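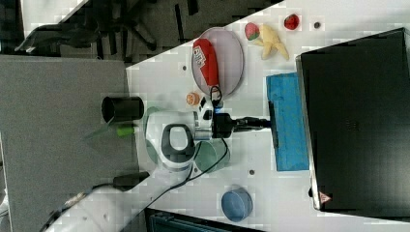
Sorting the play kitchen: notes from the Flumwood toy library

Play food is among the most frequently borrowed categories in our collection, and it is also the category most often returned incomplete. This post sets out the procedure adopted in January for checking, grouping and storing the pretend kitchen sets. Families who have organised a similar corner at home may find parts of it useful.

The first stage is to lay everything out on a white table. Small items are easily overlooked against a patterned cloth, and an orange slice can spend months at the bottom of a tub without being missed. The strawberry, the peeled banana and the other fruit are placed together, and the bowls and cups are kept within reach of the plate.

The second stage is to separate pretend food from genuine packaging. A red snack packet on an oval plate is a favourite with children who like to play shops, and we have retained packets for that purpose. They are recorded on a separate line of the inventory and replaced when the seams begin to split.

Each standard set is limited to 30 pieces. The earlier limit was higher, and borrowers reported that the contents were seldom all used. Sets intended for children under three are held to eight larger pieces and are stored on the lowest shelf, in the tubs marked Arton. The remaining sets go in the Bhatia cabinet near the door.

Crockery is assessed last. Colour is our preferred means of grouping it: blue bowls with blue bowls, and green cups and bowls with the mugs nearest to them in shade. Children as young as two have been observed to follow this arrangement at pack-up time, and it has shortened the process considerably for their parents.

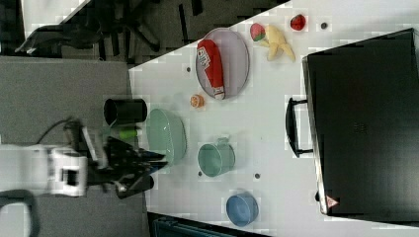
Should play food be washed after every loan?

Hard plastic pieces should be washed in warm soapy water after each loan and left to air dry on a rack overnight. Fabric and foam pieces are wiped with a damp cloth and set aside until fully dry before they are returned to the tub.

Borrowers are asked to report missing pieces at the desk when a set is returned. The loan period remains 28 days.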